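Ravoir un vase au col étroit

21/12/2022

Bon, les fêtes arrivent et j'ai ressorti tous mes vases du buffet. Résultat : un dépôt grisâtre au fond, et pas moyen d'y passer la main ! Je vous redonne ma méthode, celle que j'utilise depuis des années (avec une petite variante pour le calcaire bien incrusté).

Je verse 3 cuillères à soupe de gros sel, puis du vinaigre blanc tiède, pas bouillant, jusqu'à couvrir la trace. Je bouche avec un torchon, je secoue doucement et je laisse reposer 60 minutes environ. Pour les vases à décor doré, pas de vinaigre, juste de l'eau savonneuse.

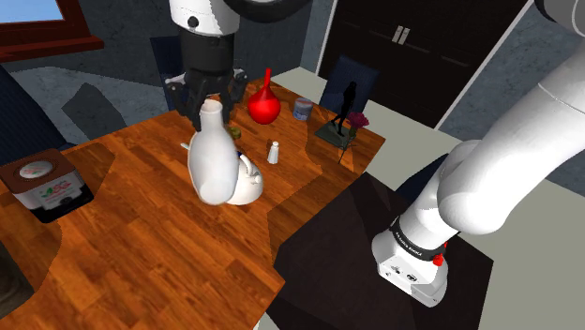 Si ça résiste, je remplace le sel par une poignée de riz cru. Ça frotte mieux dans les recoins et ça se vide facilement. J'ai aussi un goupillon Skivis à manche souple, acheté en juin, très bien pour les bouteilles et les carafes, un peu court pour mon soliflore.

Ensuite on rince deux fois et on met à sécher tête en bas, légèrement de biais, sinon l'humidité reste coincée et l'odeur revient. Moi je cale le col sur une vieille grille à pâtisserie !

Et pour les fleurs, changez l'eau tous les deux jours.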